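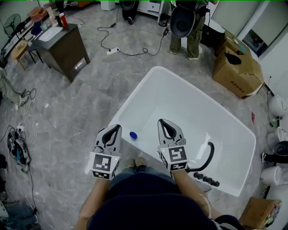 Both grippers over the tub, cap on the bottom near the left side

Left gripper keeps losing its marker tracking over a glossy tub

Posted by Wulan Saragih

We have a pair of hand-held grippers, light gray bodies, two jaw fingers each, a marker cube near the base. The task is picking a small blue bottle cap off the bottom of a white bathtub. The right one behaves. The left one drops its pose a few times per run, nearly always when I angle it down past the rim, and when it comes back the logged jaw position has jumped by 4 mm.

The vendor (Eltmont) says to recalibrate. I've recalibrated 10 times. I don't believe it's calibration, or I'd see the jump everywhere and not only low in the tub. Green lights on the cubes stay on the whole time, for whatever that tells you. Firmware is the January one. Before I pay for a new cube, has anyone fixed this for real?

Nadhirah Chin

I'd be suspicious of "recalibrate" too, it's what they say when they haven't read the ticket. Two things I would check before buying anything.

First, glare. A glossy white basin throws light back up at the cube, and if your exposure is on auto it will hunt every time the view fills with white. Lock it. Start short and go up until the black squares are solid and the white ones aren't blown out.

Second, the cube itself. Hold the gripper by the body and push on the cube with a thumb. If it moves at all, that's your 4 mm. Ours had a screw backed out under the block and it looked perfectly fine from the front. Snug it, put a drop of removable threadlocker on it, then calibrate once. Calibrating a loose cube 10 times gets you 10 wrong numbers.

Swap left and right cubes as a test if your mounts allow it. If the fault follows the cube, it's the cube. If it stays on the left, look at the mount or your wrist angle. Remember to swap the marker IDs in the config or you'll chase a ghost all afternoon.

Kartini Subramaniam

had the same, bought the Nerkutau matte overlay for the markers, problem gone. 200 runs since

Nadhirah Chin

Did you change anything else the same day? Those overlays peel at the corners and then the squares aren't flat anymore. I wouldn't start there.

Kartini Subramaniam

ok yes i also locked the exposure

Wulan Saragih

Pushed on the cube and the left one does rock a little. Right one doesn't. Tightened it, haven't rerun anything yet, so I'm not marking this solved. Exposure was on auto as well. Will change that separately so I know which it was.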